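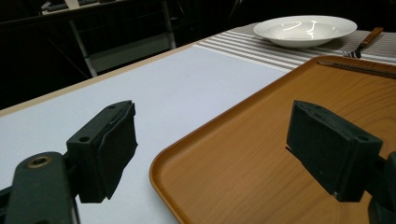
Fomarthorpe Workshop Releases Build Files for Fillow Hand-Held Gripper

Plans, parts list and assembly notes now open to home builders

FOMARTHORPE — The Fomarthorpe shared workshop has released the complete build files for Fillow, a two-finger hand-held gripper designed to be made and maintained with ordinary workshop tools. The release covers the finger arms, fingertip pads, mounting brackets and trigger linkage, along with a printed-parts list and a 44-page assembly manual.

Fillow is operated by hand. The user squeezes a trigger, the fingers close, and a camera mounted on the body records the fingers and whatever lies between them. The recordings are used to train a robot arm fitted with the same fingers. Development to date has centered on table clearing: trays, bowls, placemats and flatware.

"Flatware drove most of the geometry," said Albertina Azevedo, who leads the project. "A thin utensil lying next to a raised rim leaves very little room to get a pad under it. We changed the pad angle several times before we settled on the current one, and the arm got thicker each time."

The released version differs from the earlier workshop build in the following respects:

Finger arms have a thicker section and a rounded outer profile. Screw holes are lined to reduce wear from repeated removal.

Fingertip pads are rectangular and interchangeable left to right. A pad can be replaced without taking the arm off its bracket.

The trigger linkage uses 2 return springs in place of a single longer one. Closing force is lower and more even across the stroke.

All printed parts fit on a bed 202 mm wide. No part requires support material if printed in the orientation given in the manual.

Pads are treated as wear parts. The front edge softens with use, and the manual recommends inspection after every 200 grasps on hard surfaces such as tray rims and ceramic. Builders who work mainly with fabric or paper goods can inspect less often.

Kouris, the companion logging software, is included in the release. It reads finger opening from a sensor on the linkage and writes it alongside the video. Calibration consists of closing the fingers fully, opening them fully, and confirming both readings. The procedure must be repeated after any pad change.

Electronics are based on the Turkiren controller board, version B or later. Version A boards will run the logger but do not supply enough current for the camera — a separate supply is needed in that case. Wiring diagrams for both arrangements are in the appendix.

The workshop will hold an open build evening in August, starting at 6:30 p.m. Attendees should bring printed parts already cleaned of stringing. Fasteners and springs will be available at cost. Assembly takes roughly one evening for a builder with some experience; calibration is done at the bench before leaving.

Files may be used and modified for noncommercial purposes. Corrections to the manual can be left at the workshop front desk or sent through the project page.

Contact: Albertina Azevedo, Fillow project, Fomarthorpe shared workshop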